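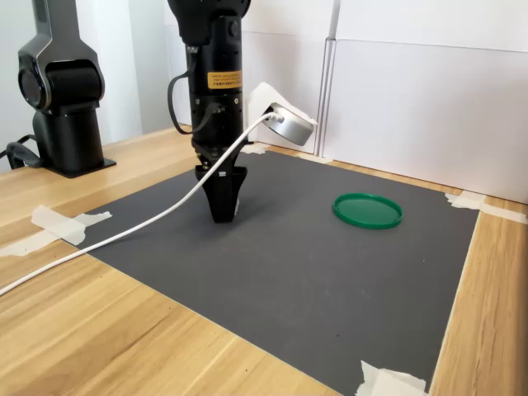 Kornent ribbed fingers for a small two-finger gripper: review after three months

I bought these fingers from Plindia in the spring, to replace the smooth ones that came with our gripper. The price was 40 dollars for the pair. We are a small shop, Azevedo, and we use one bench cell to test how small plastic parts can be picked before we promise anything to a customer. The cell is simple. The arm stands on a wood table, white panels close the back, and a dark gray mat lies under the gripper, held down with masking tape. I mention the tape since one reader of my last review asked what fixture system I use.

In the bag you receive two black fingers and a folded sheet with one drawing. The screws are not included. I used the old ones, and they fit, but if yours are worn you should order new ones the same day.

Mounting and first alignment

Changing the fingers took me one lunch break. I moved the arm so the gripper pointed straight down, cut the power, and took off the left finger first and the right one second. The sheet does not say which finger is which. They look like twins, and I put them on the wrong way the first time. With the ribs facing each other you are correct.

After that I set the height again. The new fingers are longer than the old ones, so every saved position was too low. I lowered the arm in small steps until the tips stood just over the mat, wrote this value down, and corrected the other positions from it. Please do not skip this. A wedge tip is narrow and it will mark the mat, or bend something more expensive.

Look also at the cables before you let the arm run. Ours has a black one that makes a slack loop beside the wrist, and I like it loose. On the first day I had tied it shorter to be neat, and it pulled when the last joint turned.

What I like most is the ribs. They are fine and they run across the pad, so a small upright part slides down much less than before. The opening is generous too: with a narrow white part you have plenty of gray mat on both sides, and a small error in position is forgiven.

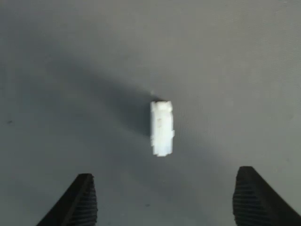
Daily care

The ribs collect dust. I clean them with a dry toothbrush every 400 picks, and with a little alcohol when there is a shine on them. The mat I wipe in the morning. If a corner of tape lifts, I change it at once, because a mat that moves will spoil the alignment and you will blame the fingers.

My counter shows 2647 picks today. The pads are still good. One screw came loose in the second month — my own fault, I had tightened it by feel — and now I check both sides when I clean.

Where I am less happy is with low, flat things. A green plastic lid is my usual hard test, and from above the tips have very little rim to hold.

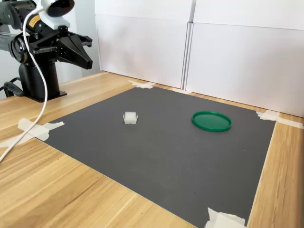
For that kind of work I would look at the Fiveveo pads, which are softer, although a friend tells me they wear quickly. I also wish Kornent would print L and R on the back of the fingers. I asked them by email and received a polite answer with no promise.

Would I buy them again? Yes, for blocks, plugs and other small parts with straight sides. Four stars, and the missing one is for the sheet and the screws.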